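Guides > Family history > Ghetto and camp records

How to trace a relative through wartime ghetto records

4 min read

Start with what the family has. Letters, backs of photos, a ration card if you're lucky. Write down every spelling of the surname, you will need them all. Clerks wrote what they heard, in German, Polish, Lithuanian or Yiddish, and the same man can turn up under 2 names on one list.

Next, the town. Use the name from the time - and the older one. Then find out which archive holds the registers now. Borders moved, papers moved with them.
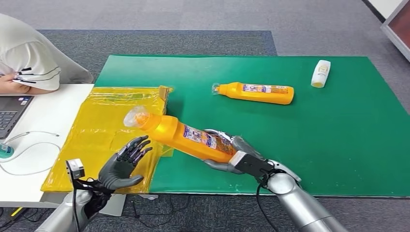
Orange bottle and yellow sheet on the green mat.

Search by house number as well as name. Antigoni Kontogiannis found her great aunt that way, same flat as a family she already knew, surname mangled beyond recogniton. People were packed in together so read the whole page, not just your line.

Work permits next. Check dates of birth with care. Plenty of people gave a false age to get a permit, so a gap of 2 or even 4 years dosen't rule somebody out.

Last thing - note the reference for every page, archive, file, sheet. Do it as you go. I lost 16 pages of notes in September through not doing this and had to order the files again.

Written by Beverley Ashworth, updated 24/01/2024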